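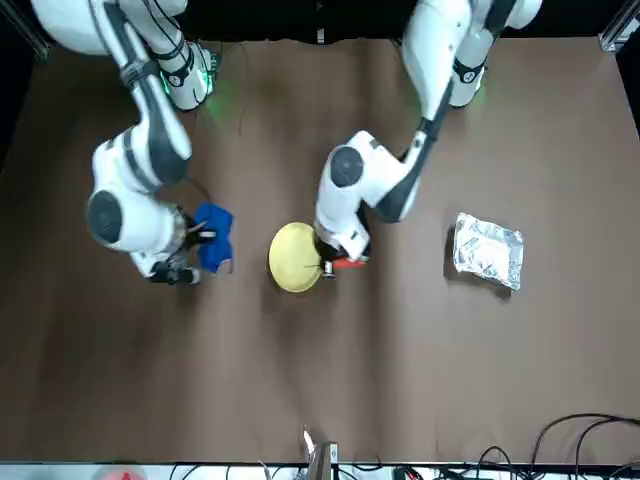 Every robot needs looking after, just like a bike does! Our two-armed robot is called Dolan, and Dolan gets a checkup every morning before doing any jobs at all. The person in charge of that is Orla Lenihan, a robot technician at Sundesetti. A technician is someone who sets machines up and fixes them when they go wrong. One of the first things she looks at is the cable ties, those little straps wrapped around the thick upper part of the arm. They hold things snugly in place while the arm bends and swings. If one has snapped, Orla snips it off and pulls a new one tight – but not too tight, or it could squash a wire.

## First, switch it off

Before Orla puts her hands anywhere near the arms, she turns the power off. Robot arms are strong, and they don't know you're there! She also makes sure each arm is resting safely, because some arms flop down when the power goes.

Then she wipes everything with a soft cloth. Dust and crumbs love to hide in the joints. (A joint is a place where the arm bends, like your elbow or your wrist.)

## Fingers need care too

At the end of each arm is a gripper, the robot's hand. It has two fingers that slide together and apart. Orla checks that they meet neatly in the middle. Try it yourself: touch the tips of your thumb and pointer finger together. Now slide one a tiny bit sideways and try to pick up a toothpick. Tricky, isn't it?

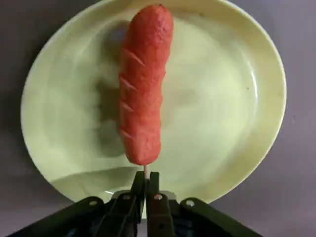 A robot has the same trouble when its fingers don't line up. It might drop something skinny, or tip it over. So Orla loosens the screws, nudges the finger until it sits straight, and tightens everything again. She has a notebook for this. The last finger she straightened was repair number 191!

## Finding zero

Once the power is back on, Dolan has to find "zero." That means moving each joint to a starting spot, so the robot's computer knows exactly where its arms are. Think of standing with your toes on the line before a race.

After that comes the best part – the wiggle test! Both arms move slowly through their stretches while Orla listens. A smooth hum is good. A click or a crunch means something is loose, and she calls Peadar Gallagher, who keeps the spare parts in a drawer with 100 little boxes.

## Words to know

**Gripper:** a robot's hand.

**Joint:** a place where an arm bends or turns.

**Zero:** the starting spot for each joint.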